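Handheld grippers, part four: the pole and the stick
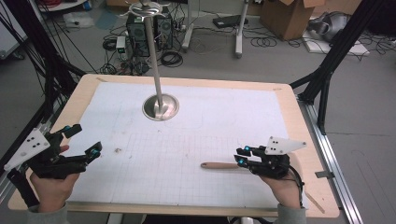
Left and right grippers over the gridded sheet, with the pole and the dowel.

Tuesday, June 30, 2020

Part three ended with the second gripper printed and both fingertips fitted. Since then I have mostly been chasing tracking errors, which makes for dull reading, so I will keep that portion short and get on to the task itself.

For anyone joining at this point: the aim is a pair of grippers worn on the hands, closed by the fingers, with their positions recorded while a person does an ordinary two-handed job. The recordings are then used to drive a pair of arms. The arms are in Ekow Bawa's half of the Gavcombe workshop and are his problem until September. The grippers are mine.

Marker plates

Each gripper carries a white triangular plate with black dots. The left plate has four dots and the right has three. The tracking code uses the pattern to tell the hands apart, and with the plates this size a different dot count was the simplest pattern that held up when a hand was tilted. My first attempt used the same count on both with different spacing. It swapped left and right whenever the hands crossed, and I lost an evening's recordings to it.

The plates must be stiff. Version one flexed when the strap was pulled tight, and the measured position moved with it. Version two has a rib along the back and a wider foot where it meets the body. I have not measured any movement in it so far.

The cyan markers on the fingertips are for the opening width. Only the gap between them matters, so they need to be the same height on both fingers and little else. I cut them by hand, having wasted too much time on a jig.

Calibration sheet

The table is covered with a large sheet of white paper with a faint grey grid. Kekeli Tsikata had it printed for me at the copy shop in Briltthorpe. I asked for 300 mm between reference points and checked this with a steel rule on arrival. It was right across the sheet and slightly long down it, so the software now has a separate scale for each direction. Paper also moves with the weather. I measure it again before each session and type in the new figures, a job I would like to get rid of.

The grid is pale on purpose. A darker one I tried earlier produced false dots wherever two lines crossed.

The task

The stick is a plain wooden dowel. The pole is stainless steel on a round polished base, with a disc-shaped fixture on top that has small curved arms. One run goes like this: pick up the dowel from the paper with the right gripper, pass it to the left, pass it back, and rest it across the arms at the top. Then take it down and lay it on the sheet again.

The handover is where most of the trouble lies. Both grippers have to hold the dowel for a moment, and if the two are not in line the stick twists in the fingers. A person corrects for that without thinking. The recorded path contains the correction but gives no hint as to the cause, so an arm that starts from a slightly different angle makes the wrong correction with great confidence.

Polished steel is also a poor choice near an optical tracker. I get a stray reflection off the base at certain angles – always a single point, always low down – and filter it by height. Matt paint would be the better cure.

Numbers so far

Total runs recorded: 872. Usable after filtering: 763. Most of the rejects come from the first week, before the new plates, and nearly all of the remainder are lost dots on the right hand. With three dots there is no spare, so if a finger or the cable covers one, the position goes. I shall add a fourth in a different layout and accept the extra work in the matching code.

The right-hand cable needs a proper route as well. At present it hangs in a loop below the gripper and tugs a little at full reach. A clip on the forearm would take the load. Ekow has suggested a coiled lead, and I have one on order from Daltent.

Files for the version two plate are in the usual folder, under Bugti. The rib needs supports if you print it flat. Print it on edge.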